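Trays, Plates and the Space Between Them

The sorting table at Brollero is the first thing a new hire is shown and the last thing Ayten Aksoy wants to talk about in general terms. She has managed the wash-up and tableware side of the catering company for long enough to dislike general terms. Asked how a table should be laid out for clearing, she asks back what size the plates are.

"People start with the table," she says. "The table is whatever you have. You start with the plate diameter, then the tray, then you see what the table leaves you."

Brollero supplies meals and tableware to offices and two small schools. Its kitchen sends out 662 plates on a full day, in several pastel colors, and gets almost all of them back. The plates travel in crates, but between the eating table and the crate they pass over trays, and it is the trays that Aksoy and her colleague Necati Yazıcı revised in March 2019.

Before that, the company used one tray size for everything. Yazıcı, who handles purchasing, describes the old tray as a compromise in both directions. It was too wide to set two abreast on the smaller tables and too narrow to hold two dinner plates without one of them riding on the rim.

"A plate on a rim is a plate at an angle," he says. "Carry it ten steps and whatever is on it has moved to the low side. Then it is on the tray, and you are washing the tray as well."

Why two sizes

The replacement is a pair. A smaller dark tray takes cutlery, cups and anything without food on it. A larger one takes plates. Both have rounded corners and a lip all the way around. Yazıcı ordered 200 of the large and 100 of the small from a supplier named Purkholm, after testing samples for a month.

The sample test was plain. Each tray was loaded, carried to the hatch, set down, wiped and stacked. Yazıcı wrote down where residue stayed after one pass of a damp cloth. Square inside corners held crumbs. Rounded ones released them, provided the radius was wider than a fingertip.

"A fingertip in a cloth is the tool," he says. "If it doesn't fit the corner, the corner doesn't get cleaned. I measured mine, and then I measured Ayten's, and hers was the one we used."

Finish was harder to settle. A matte surface grips a plate better, and a glossy one wipes faster. Aksoy wanted matte. Yazıcı wanted gloss for the plate tray, on the grounds that food ends up there more often. They went with his view and kept the load low, so that sliding matters less.

Color was chosen for contrast. Orange and red food is the most common residue at the lunch sites — carrot, pepper, tomato — and Aksoy says it is found quickly on blue. It is also found quickly on the plates, which are pale for the same reason.

"You look at a pale plate and you know its state," she says. "There is a piece on it or there isn't. With the brown stoneware we had before, people were stacking plates with food still on them and finding out at the sink."

The scrap question

Much of the conversation is about scraps, and specifically about small ones. Large leftovers get scraped without being told. A single curl of carrot tends to be left, on the theory that the machine will take care of it. Aksoy does not accept the theory. Small pieces collect in the filter basket, and a plate stacked over a fragment sits unevenly on the one under it.

Her rule is that no plate goes on another plate until both are bare. Plates with food on them stay side by side, even if that takes up the whole tray and part of the table.

She concedes that this looks slow. A tray with two plates on it seems half used, and new staff want to stack. Yazıcı timed both methods at the Sisay site, which seats 70. Stacking first was faster to the hatch and slower to the rack, and the totals came out within a few minutes of each other. The difference was in rewashing. After the change, he says, the second rinse at Sisay was dropped from the schedule.

Setting the table

The working table in the training room is wood with a warm brown grain, and Aksoy keeps no cloth on it. Trays slide on a cloth and the cloth gets caught under them. On bare wood a tray stays where it is put and the surface can be wiped in one direction, along the grain.

The two trays go next to each other, long sides together. A narrow gap is tolerated. A wide one is where forks fall. The front edges do not need to line up, and Aksoy discourages people from fussing over them.

"It does not have to be pretty. The large one comes forward because it is larger. Leave it."

Plates are then placed on the large tray with the center of each one supported. A rim may overhang the tray edge if the base is flat on the tray. A plate that does not fit stays on the wood beside the tray until there is room. 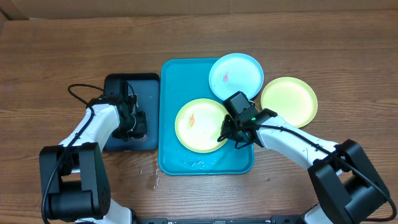 Where it still goes wrong

Aksoy's list of open problems is short. The first is overhang during carrying. A plate past the edge is fine while the tray is on the table and a risk once the tray is lifted, and people forget to pull it in. She has considered a slightly longer tray. Yazıcı is against it, as the hatch shelf was built to fit the present one.

The second is mixed colors. The light blue and yellow plates are close in diameter, and they stack together without trouble, but the crates are packed by color for the customers who asked for that. Sorting is done after washing. Aksoy would prefer it done on the tray.

The third is the dark tray. Dry crumbs show on it, but a thin film of grease does not, and it is wiped less often than it should be. Yazıcı has asked Purkholm for a price on the small tray in a lighter color. The answer had not arrived when we spoke.

Asked whether the large tray should ever carry three plates, Aksoy says it depends on the plates. Side plates, yes. Dinner plates, two, and the third one waits on the table.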